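Went up to the open day at the Plonstead geology station in December — notes typed on the train home, so excuse the state of them.

Started at the seismometer vault. Cold. Very cold. You go down a ladder, then along a passage cut in the rock, and at the end there's a steel door with a concrete block behind it and the instruments sitting on the block. They only let a few of us in at a time because even people shuffling about shows up on the trace. Somebody dropped a glove and we went back up to look at the screen and there was a tiny blip. Might have been the glove. The guide was too polite to say.

Marta Pylypenko did the main talk. She works on Prusivness, the old volcano the station was built to keep an eye on, and she's been up it in all weathers by the sound of it. Not extinct, she says, just very quiet. Last lava was long before anyone was around to write it down. What they watch now is gas, ground tilt and small quakes, most of them far too weak to feel. Nearly 36 in an ordinary month, which sounded a lot to me but apparently isn't.

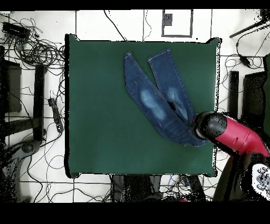 The bit I'd come for was the magma question. I always pictured a big cave full of red liquid and Marta was very firm that this is wrong. Mostly it's hot rock, crystals with a bit of melt in between, like wet sugar. She thinks there are 2 zones under Prusivness, a small one fairly shallow and a wider one a good deal deeper, and the waves from far-off earthquakes slow down as they pass through both. That's how you find them. Same idea as a hospital scan but you have to wait for the earthquakes. Then she got on to folding, for the kids in the front row, and how layers that get shoved from the side have to go somewhere. Think of a pair of jeans laid out on a table, she said, legs nice and flat and then all the creases bunching up towards the waistband. Push cloth and it rucks, push rock for long enough and it does too. Went down better than the cross sections, which were hard to read from the back.

Somebody asked the obvious thing, are we due one. No such thing as due, aparently. Volcanoes don't keep a timetable. She said finding a deeper zone doesn't mean it's a new zone, it's been there all along and we've only now got enough stations to see it. The chance of anything happening is the same as it was last year. She must have said that a hundred times but she said it nicely.

Lunch was soup in the canteen. Lentil. Fine. Queue out of the door though, bring sandwiches.

Afternoon was the rock store. Long shed, racks up to the roof, cores from the Nechyporuk borehole in trays. That was the best part for me. You can walk the length of the shed and go down through the hill as you do it — grey ash, then a band of pumice so light it feels like a trick when they hand you a bit, then dark basalt with green specks in (olivine). Three separate ash layers, each one an eruption, with old soil between them. There were roots in the soil! Turned to charcoal, but roots. Plants had time to come back and settle in and then got buried again. I stood there longer than I meant to and missed the start of the gas demo.

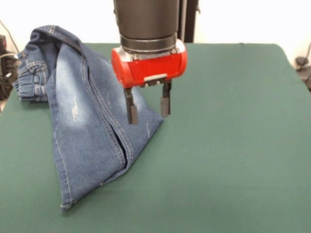
The cores are starting to dry out at the top end, which is a worry, and the plan is to wrap the worst of them and get the rest photographed before they crumble any further. Slow work. The chap in the shed said they'd done the upper trays and the pumice but the basalt can wait, it isn't going anywhere.

Gas demo, what I saw of it. They've a box called Soveo that sits near the vent and sniffs for carbon dioxide and sulphur, and sends a reading back by radio. The one on show had been up there two winters and looked it — case all pitted, screws gone brown. If the mix of gases shifts it can mean fresh magma coming up from below, or it can mean it rained. Telling which is most of the job. They lost a box last year to a rockfall and the one before that to sheep.

Didn't do the walk to the crater rim. Fog down to the car park by 3 and they called it off, quite right too. The people who'd booked it got a slide show instead and did not look thrilled.

Practical stuff. Parking is up the track past the farm, not the lay-by, the lay-by is for the minibus. Wear proper shoes, the ladder into the vault is wet. No dogs. Under-eights can't go in the vault but there's a shake table upstairs where they can build a tower and knock it down. Shop sells a decent map of the lava flows, folded, cash only. I bought the map and a lump of pumice and left the pumice on the bus.

Would go again for the rim walk, in summer. Need to write to Marta about the charcoal dates, I scribbled them down on the back of the programe and can't read my own writing.

Last updated: December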